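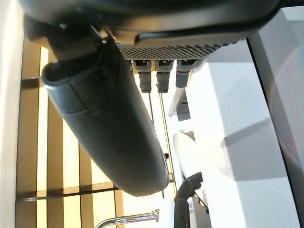 Ticket opened 9 Nov 2018, still open as of tonight. Window corner, upstairs at Nisley, glare complaint. So the afternoon light in that corner is driving me up the wall, and I finally sat down to log it properly! The wooden slatted panel is all warm tan and honey, with thin dark lines running across and down it, and it's lovely, but look how pale some of the sections go when the light is on it, nearly yellow, while others stay a deep brown. Next to that you've got the strip of white wall, just as bright.

What I've tried so far:
Moved my desk 25 inches toward the door. Better for my eyes, worse for the outlet (the cord now runs right where people walk).
Ordered a roller shade from Larkent, the 74 inch one. Too wide for the bracket – my fault, I measured the outside of the trim.
Asked Kondbridge for a quote on window film. They came back with 300 dollars installed, or 200 if I put it up myself.

I'm leaning toward doing the film myself, but I put some up at the Vītola place in May and got bubbles everywhere, so if anyone has a trick for that, please add it here! Also, does film change the color of the wood much? I'd hate to lose the honey look. Leaving this open until I hear back on the shade return.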